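A magazine I used to like ran a piece in February about the calm kitchen. The calm kitchen has a counter, and on the counter there is one lemon. I have thought about that lemon more than I'd care to admit. I want to know where the person keeps the cooking oil.

My own view, which has cost me at least one dinner invitation, is that the kitchen table should have things on it. It should have them on it most of the day and it should not be sorry. A kettle, a bottle of oil, some bowls, a towel that has been folded once and given up on. Put all of it in a cupboard and you haven't made the kitchen any calmer. You've moved the mess behind a door and given yourself a door to open.

I came to this position the expensive way. When we moved to Sadwood I bought into the whole system. I bought a set of nesting bowls from Cletby in a color they called "oat," and it looked like a filling. There were four of them and they matched the canisters, and the canisters matched the tray, and the tray was there to tell you that anything standing on it had been placed. It all looked very nice. I couldn't find anything. Matching bowls are wonderful right up to the moment somebody at the stove yells for the middle one, and then three people stand in front of an open cupboard holding up beige circles.

Compare this with a household that owns a pink glass bowl and some loud plastic ones. "Get the green one" is a complete sentence. A child can follow it. A guest who has never been in your kitchen before can follow it, even a guest who's had wine. Color is the only filing system that works in a room where people have wet hands, and we have spent years talking ourselves out of it in favor of oat.

The pink bowl deserves its own paragraph. Everybody's family had one, or knew the family that did: scalloped rim, bumps all over, a starburst in the bottom you only see when the fruit is gone. It is no good for whisking. The edge won't pour. You can't call it subtle, and I've seen people with very good degrees flinch at it. But set it down on a cloth with some light in the room and it throws a little purple onto the fabric next to it, for free, all by itself, and I don't know of an oat bowl that has ever done anything for free.

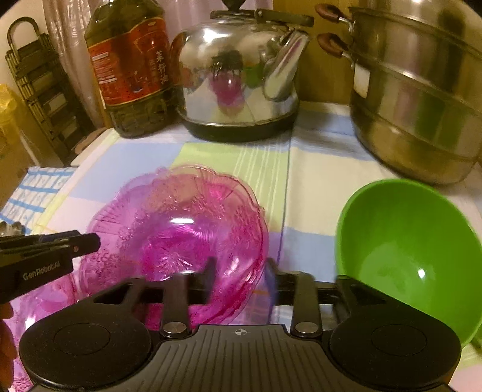
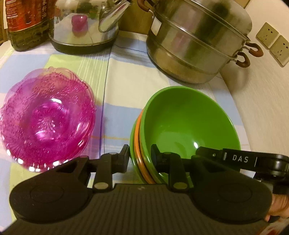

**Opinion / House & Table**

Now, the cloth. The calm kitchen doesn't have one, on the theory that you paid for the table and would like to look at it. I paid for my table too. I have looked at it. It's a table. A checked cloth in pale blue and green and white does more for a room than the wood under it ever will, and it has the further advantage of being on the side of the crumbs. A plain surface informs on you. One grain of rice on bare walnut is visible from the hall. The same grain on a check has somewhere to go, and you can deal with it after coffee, or after the weekend.

People worry about the clash. I have been told, in my own kitchen, that you can't put a checked towel on a checked cloth. You can. You lay it down and it stays there. Two checks together stop being a pattern and turn into a sort of weather, and nobody has ever looked at weather and said it should have been solid gray.

I'll give the other side the kettle, or half of it. A polished steel kettle is a show-off. It stands at the back of the table with its handle up and reflects the whole room, bent, including you in your robe. The tidy people like a kettle like that, and they are correct to, though they go wrong when they insist it stand alone. A mirror with nothing in front of it is a waste of a mirror. Park something pink within range and the thing earns its keep.

The oil bottle is where I lose even my friends. There is a whole trade now in what's called decanting, where you buy oil in a big plastic bottle with a label and then pour it, standing over the sink and swearing, into a small glass bottle without one. Yoshida, our hardware store, has a wall of these little bottles with corks in. They're handsome. They hold enough for 2 omelets. In a week the outside is sticky, in a month you've forgotten which one is the sesame, and the big bottle is still there, under the sink, because where did you think the rest of it was going to live? Leave it out. The label is red, the oil is a good color, you can see at a glance how much is left. That's the whole job of a container, and the big bottle was doing it before you got involved.

I did try reforming once, as a guest. There's an app called Sudo that has you photograph and log your belongings and then tells you which ones to let go. A friend swore by it and reported that the average home in her group had logged 2,797 items, said in the voice you'd use for blood pressure. I got as far as the kitchen. It wanted to know when I had last used each bowl. I had last used each bowl that day. It suggested I keep almost 100 things in total, and I sat there at the table with the oil at my elbow and deleted it, and then I had only the bowls to think about.

None of this is a case for filth. Wash the bowls. Shake the cloth out the back door now and then and pretend it's for the birds. If there's a small metal something by the towel that hasn't moved since spring, by all means find out what it goes to. But stop clearing the table every time the doorbell rings, as if the person on the step had been hoping you didn't eat. I was at a house last month where they'd cleared everything, down to the salt, and when it came time to serve we all waited while the salt was found. It was in a drawer with the oven mitts. It had its own little tray.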